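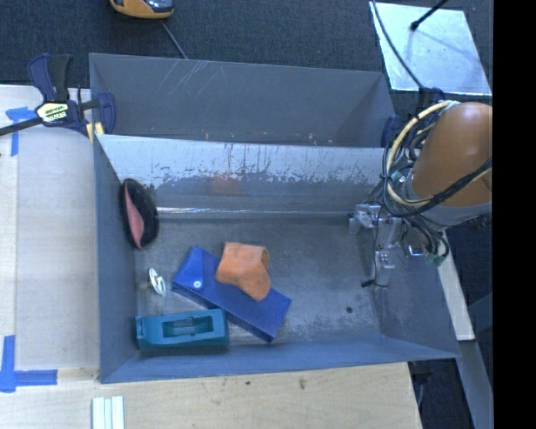 Figure 2. Front bin with mixed small items, second bin behind.

Sorting Small Items in the Metal Bins

Use this section when you set up a pair of Grendero metal bins for returned or leftover small goods. The front bin is the one you work from. The rear bin takes whatever has been checked and is ready to go back to the shelf.

Before you start

Place the bins on a level surface with the long edges together. Push the rear bin up against the front bin until there is no gap a small item could drop through. Model 378 bins have a folded rim, and the rims should meet along the whole length.

Wipe the floor of each bin with a dry cloth. Scuffs, cloudy marks and worn patches in the gray finish come with normal use and do not affect the bin. Grit does, as it scratches plastic cases.

Note: Do not line the front bin with paper or foam. Flat items slide under the lining and get missed.

Loading the front bin

1. Put items in one at a time. Do not tip a full carton into the bin.

2. Keep to the left and middle of the bin. Leave floor space on the right for turning items over and setting them down again.

3. Lay long cases flat. A case may sit at an angle if it will not fit straight beside the other items. In Figure 2 the blue case lies diagonally across the floor.

4. Check that flaps are closed. On a case with a snap button, press the button until it clicks. An open flap catches on other items when the case is lifted.

5. Place blocks and other heavy shapes on the floor of the bin, never on top of a case. If a block has a recess, turn the recess up so you can see whether anything is inside it.

6. Oval and rounded items may lean against the wall. Stand them so they cannot roll into the working space.

7. Add soft items last. They can rest on top of a case, like the orange sock-shaped item in Figure 2.

8. Put small loops, clips and rings where the floor shows around them.

Caution: Small white or gray parts are easy to overlook against the metal. Look behind the larger items before you call the bin empty.

Sorting order

1. Take soft items off the top first.

2. Next take the small parts from the floor. Put them in a Balloveo parts cup if they have no package of their own.

3. Lift long cases with both ends supported. Do not pull a case by its flap.

4. Remove blocks and rounded items.

5. Check each item against the Truvetti return sheet. Mark the line, then place the item in the rear bin.

6. Items with no line on the sheet go back to the right side of the front bin until the rest is done. Write them in by hand at the bottom of the sheet, with the color and the shape.

Note: If two items are touching, move the upper one first, even if the lower one comes earlier on the sheet.

Bin limits

Keep the front bin below the fill line, 90 mm from the floor. Above that height, items fall into the rear bin and get mixed with checked goods. The Delaunay shallow bin has no fill line. Use a ruler, or keep to a single layer.

Cleaning

Wash the bins with warm water and a mild soap. Dry the seam where the wall meets the floor, where water tends to stay. Do not use steel wool. Dark marks high on the inner walls can be rubbed with a damp nylon pad, but deep ones will remain.

Small dark spots on the floor should be checked by hand. If a spot feels raised, scrape it with a plastic scraper. If it feels flat, leave it.

Replace a bin if the rim is bent or if a corner has a sharp edge. Order by model number. Replacement rim guards are listed on page 92.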